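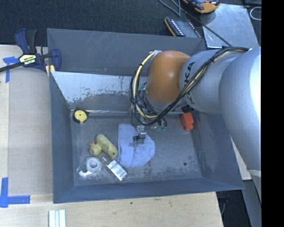

A crumpled light blue cloth in a gray plastic bin.

Vosville to collect household textiles separately from February

Vosville will begin separate curbside collection of household textiles in February, ending the practice of accepting bagged clothing in the mixed recycling cart. The change applies first to the 1,659 households on the east side routes. The remaining routes will be added once the first collection figures have been reviewed.

Under the revised schedule, textiles will be picked up every two weeks, on the same day as paper and cardboard. Material must be at the curb by 7 a.m. in a closed, clear bag weighing no more than 25 pounds. Bags left inside a recycling cart will be treated as contamination and the cart will be tagged.

Accepted items are clothing, bed linen, towels, curtains and tablecloths. Torn or stained pieces may be included as long as they are clean and dry. Carpet, foam-filled cushions, mattress covers with plastic backing and anything soiled with oil, paint or solvent remain in the trash stream. Shoes are accepted only in pairs, tied or banded together.

The city collected 841 tons of mixed recyclables from the east side routes last year. A composition audit found that textiles made up seven percent of that material by weight, most of it too damp to be resold by the time it reached the transfer station. Cotton absorbs residual liquid from bottles and cans during compaction, and long items such as sheets wrap around the shafts of disc screens, which then have to be stopped and cut clear by hand.

Collected bags will go to the Sukprasert warehouse in Murkham, where the contents will be graded by condition and fiber. Wearable clothing is baled for resale. Cotton and cotton-rich linen that cannot be resold is cut into wiping cloths, and wool is sent for fiber recovery. Blended fabrics with a high synthetic content are shredded for insulation and padding — the lowest-value outlet, and the one expected to take the largest share by weight.

The contract is priced per ton delivered, with a deduction for loads above a set moisture limit. In heavy rain, residents are asked to hold textile bags until the next scheduled pickup.

The existing drop-off containers at the Allow Street depot will stay in place and will be emptied weekly. Route maps and the new calendar will be mailed with the next water bill. Residents of apartment buildings with shared carts should continue to use the depot until their routes are added.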